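Ticket 3026 – Flidine VR: Controller driftet beim Design-Review
Produkt: Flidine Viewer, Standort Geltthorpe
Status: gelöst
Bearbeitet von: Mirko Morelli

Meldung: Beim Begehen des Kabinenmodells »Marino« wandert der linke Zeigestrahl langsam nach oben weg. Nach 5 Minuten zeigt er auf die Deckenverkleidung, obwohl die Hand ruhig auf dem Tisch liegt. Rechts alles sauber.

Mittwoch, erster Versuch: Headset neu gestartet, Raumgrenzen neu eingemessen, Vorhänge zu. Keine Änderung. Danach Controller neu gekoppelt und die Batterie geprüft, Kontakte sehen gut aus.
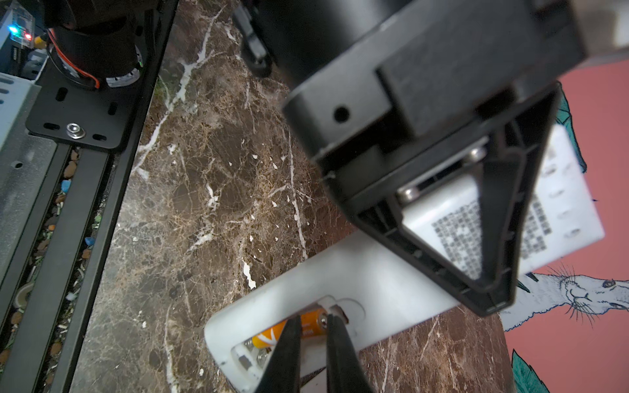 Batteriefach offen, Batterie liegt schräg im Fach

Mit frischer Batterie driftet es genauso. Also Hardware erst mal beiseite und ab ins Log, da wurde es richtig spannend! Der Dotness-Dienst, der die Posen glättet, lief 2 Mal parallel: einmal aus dem alten Autostart, einmal aus dem neuen Installer. Beide schreiben in denselben Puffer, und der linke Controller bekommt die Korrektur doppelt ab.

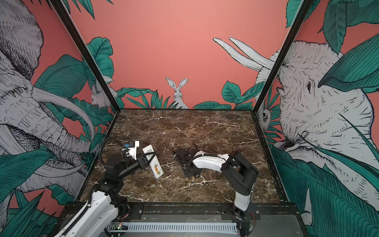
Zum Nachstellen habe ich den zweiten Dienst von Hand gestoppt, und der Strahl stand sofort still. Wieder gestartet – Drift wieder da. So einen schön reproduzierbaren Fehler hatte ich lange nicht mehr, herrlich.

Lösung:
1. Flidine beenden
2. Alten Autostart-Eintrag »Dotness Pose« löschen
3. Rechner neu starten, im Taskmanager darf nur noch ein Dotness-Prozess stehen
4. Linken Controller neu kalibrieren

Test: komplettes Marino-Review vom Cockpit bis zur Heckklappe, roughly 41 Minuten am Stück, kein Drift. Die Kollegen aus der Kabinenauslegung haben gleich noch die Sitzschienen verschoben, läuft super flüssig.

Offen: Der Installer sollte den alten Eintrag selbst entfernen, ist an die Entwicklung gemeldet.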